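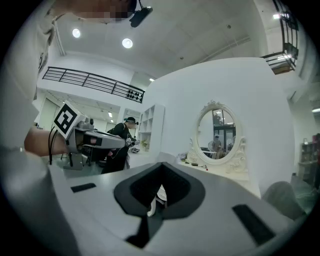 I finally did something with the white cube shelves, and it only took me until December! If you've been to the Darkineck space you know the ones – square cubbies, great on moving day, and then you stand there wondering what on earth goes in them. I asked in the last newsletter for ideas and got 19 replies, most of them some version of "baskets." Fair enough.

My plan is to go slow. The bottom row gets the heavy stuff, meaning the paper cutter and the back issues (we still have 200 of the spring one, please take some home). The middle is for things people borrow, and I'd like the top left open for now so it doesn't turn into another Skamlow, where the shelves filled up in a month and you couldn't find the tape.

Now, plants. I'm a big believer in a small pot on the floor by a shelf, but yellow leaves get me worried every time. Mine at home did it last winter and I'd been drowning the poor thing, so now I stick a finger in the soil before I water. If you have a spare pothos or anything else that forgives people, bring it by! We have room for 3 more pots.

Labels are next. I'm leaning toward plain card and a thick marker, big enough to read from the door. Baskets too, I guess – you win. If you've got any that measure under 33 centimeters across, leave them by the sink with a note on top.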